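Skolstead Lane Paths: read me first

Hi, I'm Raelene Pomare, and this is the card that goes with my path pictures. I started the folder because I kept telling people that the old asphalt out at Skolstead was "fine for bikes" and then getting emails from folks with narrow tires who disagreed (fair enough!). So now there's a collection, and you can look for yourself before you load up the car.

What's in it

163 pictures of paths and small paved roads, mostly straight stretches, all from one October outing. I shot low and looking along the pavement, so you get plenty of surface and plenty of sky. The labels are in a plain spreadsheet called surface_notes, one row per picture, and I typed every one of them myself with a mug of tea going cold. 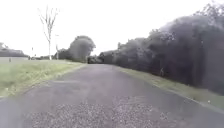 The columns are short. "Surface" is smooth, worn, gravelly or mixed. "Edge" is clean, ragged or curbed, and I went with whatever the worst side looked like. "Beside" is what grows or stands next to the pavement: mown grass, rough grass, hedge, trees. "Open" is a yes or no for whether you'd feel the wind there. That last one is pure opinion and I'm keeping it — anyone who has pedaled across a big flat field into a headwind will understand.

I did think about adding a width column. I even bought a tape measure. Then I did three spots, got fed up with grass creeping over the edges and making every reading a guess, and put the tape back in my bag.

How I picked the labels

If loose stones cover most of the width anywhere near the front, I call it gravelly, even if it smooths out farther on. Ragged means the asphalt is crumbling into the grass. Stains and dark patches don't count against a surface, because you can't feel them through a tire. Cracks get their own yes or no, and I only say yes if I can spot one without zooming in.

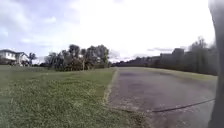
My friends at Clevow, the little bike club in Gwynne, went through 50 of the rows as a check. We disagreed mostly on worn versus smooth. They ride fatter tires than I do, and I think it shows! I left my own labels alone but put theirs in a second column, so take your pick.

Things to watch for

Bright skies wash out, and under the trees it goes the other way, with shade hiding the far end of a path. Some foliage is smudgy too. I'd trust the labels for the nearer half of any picture and treat the rest as a hint. Also, one season only. Dry grass and bare branches in October tell you nothing about what the verges look like in June.

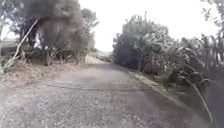 Row order is just the order the files copied over, so please don't read it as a route. I made that mistake myself when I tried to draw a map from it, and ended up with a path that crossed itself twice.

Using it

Help yourself for ride planning, school projects, or whatever you like. A credit is nice. The spreadsheet opens in Lurkance or any other program that reads commas. If you find a label that's plainly wrong, send me the row number and what you'd change it to, and I'll fix it in the next version.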